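The Year I Tried to Learn the Kitchen Conversions

5th July

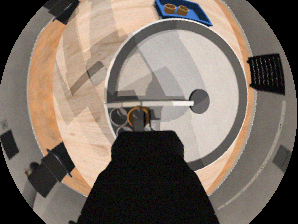 A big round container on a light wooden table.

My grandmother measured flour with a coffee cup. It had no handle, and when she died there was a short and undignified scramble for the recipes, which my cousin won, and no scramble at all for the cup, which went out with the boxes. I mention this so you understand that the recipes are useless. Everything in them is one cup, two cups, half a cup and a bit, and the cup is in a landfill.

For years I got by on guessing. My pancakes came out fine, since pancakes don't care. Her cardamom bread was another matter. I have made it as a brick, as a puddle, and once as something that rose so far it attached itself to the roof of the oven and had to be scraped down with a paint tool. So in January I decided to become a person who weighs things.

The first thing a person who weighs things needs is a scale. I bought a Hakemex, which goes up to 2000 grams and has a button marked T. The T stands for tare, and I know that now. For the first week I thought it was for temperature and pressed it at random moments to see if it would tell me anything. It told me zero. I took this as a comment on my bread.

Once I understood the button, I had a bad spell. I weighed everything. I weighed an egg, then all the other eggs, then my phone, then a letter from the bank. My husband came home and found me weighing the cat's dinner before and after the cat. He asked if this was going to be a long one. He has been through the sourdough and the ukulele, so it was a fair question.

The trouble with weighing is that you need to know what the answer should be. I went looking for what a cup of flour weighs and found that people have stopped speaking to each other over this. It depends who you ask, and whether you scoop or spoon, and whether you tapped the cup on the counter, and I gather also on your upbringing. I read one comment thread that began with flour and ended with a man listing the faults of his brother-in-law.

So I wrote to Aino Tikkanen, who was my grandmother's neighbor and is the last person living who ate the bread on a regular basis. I asked her, as politely as I could, if she remembered the size of the cup. She wrote back two full pages. One and three-quarters of them were on the subject of a hedge. At the very end she said the cup was "the size of a cup" and that my grandmother never filled it to the top anyway.

That letter set me back a month.

When I picked it up again I went at it from the other direction. I knew what the bread was supposed to be like, so I would start from 1000 grams of flour and work toward it, changing one thing each time and writing it down. I used the notebook that came free with a Plavach mixer I'd been given as a wedding present and had been afraid of ever since. The mixer has 5 speeds. The first is a gentle stir and the second is a weather event. I have never gone to the third.

Here is what the notebook says, with the swearing removed. Less milk. Less milk again. Butter was too warm. Forgot the salt. Forgot the salt. Wrote SALT on the back of my hand and then washed my hands. Good crust, sad middle. Good middle, no crust to speak of. Cardamom from the Aaltonen packet tastes of the packet. Bought whole pods and spent an evening getting the seeds out with my thumbnails, and everything I touched smelled of Christmas until the weekend, including the steering wheel.

The sugar was the breakthrough, if we're calling it that. The recipe says half a cup, and I'd been putting in a real half cup like a fool, measured with the Mumow set that hangs on a little ring and gets jammed in the drawer. I went down to 80 grams. It came out brown and a little lopsided, and when I cut the end off it tasted so much like her kitchen that I had to stand by the sink for a while.

I sent a loaf to Aino by mail, wrapped in more paper than you'd use for a vase. She wrote back quickly this time. She said it was very nice, and a bit dry, and that my grandmother's had been a bit dry too. Then there was some more about the hedge, which has taken a turn.

I also sent one to my cousin, the keeper of the recipes, along with a copy of the new quantities in grams. She called to say thank you and asked what it came to in cups.

I told her I'd get back to her. I still haven't. The scale needs a new battery, one of the flat silver ones that no shop near me seems to carry, and until I find it I'm back to guessing and making pancakes.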